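3.2 Sorting stations and storage

Each of the 31 households in the Cerkton study was given the same set of materials for putting small toys away: one shallow tray, one clear storage box with a lid, and a mat to mark out the work area. Families were asked to use their own table and to keep the mat on it through November. The toys were the households' own, and we did not ask for any to be bought or thrown out.

Tidying was recorded in a paper diary. Parents noted the time a session started, who took part, and where each kind of toy ended up. The diaries gave 1043 usable entries. Entries with no finishing time were left out, as were those in which an adult did all of the tidying.

We use "holding" for toys placed in the tray and "stored" for toys placed in the box with the lid on. The difference matters for the coding. A toy in the tray is still within a child's reach, and many parents wrote that they treated the tray as part of play. A lid resting out of line with the box was coded as "covered", a separate category from "closed".

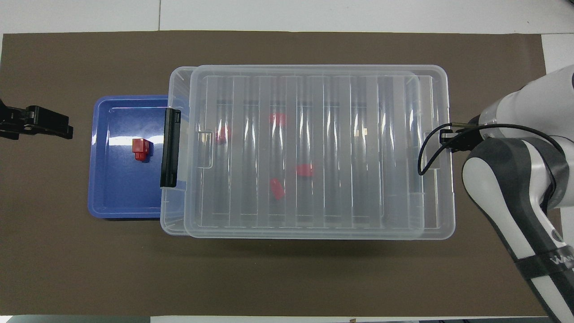 Figure 3. Tray with one red block, beside the clear storage box, on the brown mat. The lid is shifted slightly and would be coded as covered.

Why was a clear box used in place of an opaque one? Children in the Baptiste pilot often emptied opaque boxes onto the floor to find one piece, and this added a second round of tidying that the diary could not separate from the first.

Covered and closed boxes were combined for the analysis in Section 4, but they are listed separately in the appendix.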